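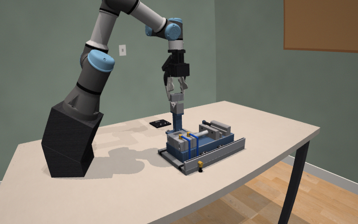
Sim demos for a block placing task -- how much should I vary?

Posted by Rutilio Cervantes

Hi all, I've been lurking since September and finally have something worth asking. I'm training a policy to take a small block and set it down on an upright post next to a vise, all in simulation for now. Six-joint arm, parallel gripper, nothing fancy. I collect the demos by steering the arm with a 3D mouse, and I've got 717 saved so far.

My trouble is the last little bit. The policy picks up the block fine, carries it over, gets it lined up over the post, and then it just dithers. Sometimes it lets go too high and the block tips off. Sometimes it pushes down like it's trying to drive a nail. When I watch my own demos back I look pretty smooth there, so I don't get where it's learning this from.

Every demo has the fixture in the same spot on the table. The block starts in a different place each time, but the fixture, the light and the camera never move. I was going to record more of the same until I hit 800 and then retrain, but a guy on the Jivura channel told me that's a waste of a weekend. Should I be moving the fixture around? Changing the wall color? Throwing out the slow ones? I'm recording joint angles, gripper opening and one camera view, if that matters.

Vilgot Aasen

I had pretty much this exact problem with a peg task, so let me save you some pain. Before you record anything else, go look at how you're behaving in the second before you let go. I bet you pause. I did! I'd line the thing up, stop, squint at the screen, wiggle a bit, and only then lower it. To me that was being careful. To the policy it was a whole pile of examples where the right move, with the block hanging over the post, is to do nothing. So it does nothing, and then noise from somewhere pushes it into a release.

Two things helped me. First, I trimmed the dead time. Any stretch where the arm barely moves and the gripper command doesn't change, I cut down to a few steps. Don't cut all of it, though, or you'll get jumpy motion. Keep an untouched copy of the originals too (I didn't, and I regretted it by Wednesday). After I dropped the hopeless ones I had 688 left, and training on those beat the bigger messy set by a mile.

Second, I gave it a way to feel contact. With one camera, a block hovering just over a post and a block sitting on a post look nearly the same, especially if the gripper is blocking the view. Your simulator should be able to give you the force at the wrist. Save that along with the joint angles. If you can't, add a second camera down low, looking across the top of the vise. Mine is about level with the tabletop clutter and it's the best view I've got for this.

And yes, move the fixture. Small shifts first, a couple of centimeters and a few degrees of turn, then bigger ones once that works. I'd leave the wall color alone for now -- you can re-render that later from the saved states without driving the arm again. Same goes for the light. Your hands are the expensive part, so spend them on positions.

One more thing I forgot. Record some where you start out wrong. Put the block off to one side of the post, start recording there, and fix it. If all your demos come in perfectly lined up, the policy has never seen how to get back from a bad spot.

Flirnora

just do more demos, mine didn't work until I had way more than that. also check your friction settings, default was super slippery for me and the block slid in the fingers every time

Primberg

Agree with Vilgot on the pauses. I'd add one check that takes five minutes: replay a few of your saved demos open loop, straight from the recorded commands, with no policy involved. If the block doesn't end up on the post in the replay, your actions and your observations are out of step, and no amount of new data is going to fix that. Mine were off by 3 frames and I spent ages blaming the network. If the replays look good, go ahead and trim and then shift the fixture around. I'd hold off on the wrist force until you've tried that much, but keep saving it from now on so you have it.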